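Trisley Youth Baseball
Pre-season field and dugout checklist, with comments
Ruddock Park, lower diamond
Walked by: Brodie Paewai
Month: March

Marks used: OK, FIX (before anyone plays), WATCH (look again in a month), NO (do not use). Comments are mine unless a name is on them. If you print this for the clipboard, please print the comments too. Last year somebody printed only the boxes and we ended up with a page of OKs and a gate lying in the grass.

BACKSTOP AND FENCING

Backstop posts firm in the ground: OK
Leaned on each of them with full body weight. The body weight has also had a long winter, so consider this a thorough test.

Chain link free of holes and curled ends: FIX
Bottom edge on the third base side has come away from the rail and curls toward the field, right where small catchers go to chase passed balls. Needs new ties.

Outfield fence cap in place: WATCH
The yellow plastic cap is still on but has slid toward the left field corner, the way it does every year.

Gates latch and stay latched: FIX
The first base gate latches if you lift it, say something kind, and pull. A gate that needs instructions does not count as latching. New latch, please, and the same type as the other gate so that parents only have to learn one.

DUGOUTS

Bench boards sound, no splinters: FIX, home side only
Visitors' bench is fine. Ours has a long crack at the bat rack end. We have been sitting on it since before my oldest learned to throw, and my oldest now drives.

Helmet cubbies attached to wall: OK

Bat rack secure: OK
The rack is secure. Keeping bats in it is a coaching matter and outside the scope of this form.

Screen in front of bench, full height: WATCH
Home dugout screen has a slack panel in the middle. A foul ball would still be stopped, but it would be stopped a good deal closer to somebody's nose than I like.

Roof panels: OK
Loud in the rain, otherwise solid.

INFIELD

Base anchors flush and plugged: FIX
Second base anchor is standing proud of the dirt. Found it with my shoe. The others were plugged and level.

Breakaway bases release when pushed: OK
Stomped, slid a boot into, and kicked all of them. They let go. The man walking his dog along the right field line picked up his pace.

Lip between grass and dirt: WATCH
Building up again behind shortstop. Rake it back after every dragging, even when you're tired and it's supper time. Bad hops come from there.

Portable mound: NO
The Vuromora mound has lost the turf along its front edge and there's a staple showing. Don't use it, don't "just use it for bullpens," and don't let the older kids carry it out when I'm in the parking lot. It stays turned against the shed until the edge is replaced.

Pitching distance marked for each age group: FIX
The paint has gone. Bring the long tape, the real one, and measure from the back point of the plate. Pacing it off gives a different answer for every dad. 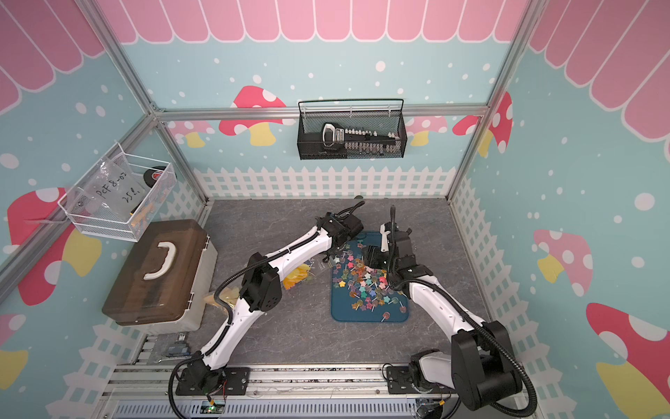
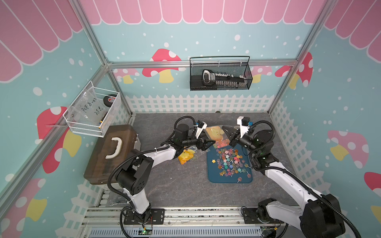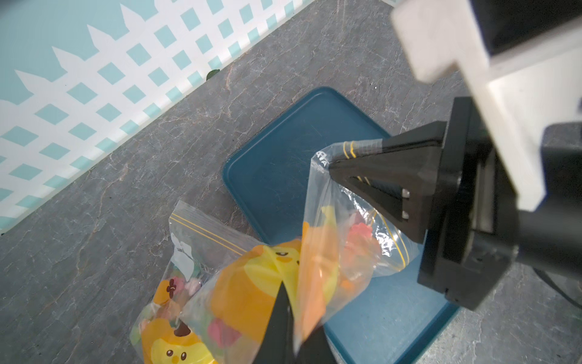 Ngaio Baxter wants it noted that the third base fence was on last spring's form too, marked WATCH, and that we watched it very well all season. She'd like anything that gets WATCH two years running to turn into FIX on its own, with no further discussion. She adds that the upper diamond at Masbridge has used that rule for years and their gates shut.

I have no defense, and the rule is in force from this form onward. That makes the outfield cap a FIX. I checked last year's sheet and then wished I hadn't.

BATTING CAGE

Netting free of holes bigger than a ball: FIX
Two, both on the side where people stand to chat. Tie them closed for now with the black cord in the shed. Bread ties are not netting repair, and I've removed the bread ties.

L-screen padded and stable: OK
Padding is new. Frame wobbles on the gravel, so set it on the mat.

Door closed during hitting, sign posted: FIX
The sign is there. It faces inward, where it can be read by the batter.

BLEACHERS AND SIDELINES

Footboards tight: OK
Tightened 7 bolts on the home side. The visitors' side needed none, which fits the general pattern that visitors sit down and stay down.

End caps on metal planks: FIX
Missing on the lowest row, at toddler forehead height. First thing to buy.

Railings: OK

Walkway behind bleachers clear: FIX
Wagons, coolers and folding chairs all end up here. I know the shade is good. An ambulance crew would need to get through, and they'd be in no mood to move a wagon.

FIRST AID AND EMERGENCY

Kit stocked and in date: FIX
Ice packs gone, tape nearly gone, plenty of eye wash. Somebody please explain to the tournament team that tape is for injuries and not for putting numbers on water bottles.

AED present, light showing green: OK
Cabinet tag 2572. Hangs outside the snack window. Every coach should walk there once before opening day so their feet know the way.

Park address posted in both dugouts: FIX
Posted in one. When you call for help you have to say where you are, and "the lower field, by the creek" has not worked in the past.

Lightning rule posted: OK
Thunder means everyone goes to the cars. This includes the bottom of the last inning with the bases loaded. It especially includes that.

STILL OPEN

The gate latch, the fence ties, the bench board, the second base anchor and the end caps have to be done before the first practice. Bring your own gloves and a socket set if you own one. Mine is missing its most popular size.

Second walk is in April, at 7 in the morning, before the dew is off and before anyone can tell me they have somewhere to be. Ngaio Baxter will hold the clipboard this time.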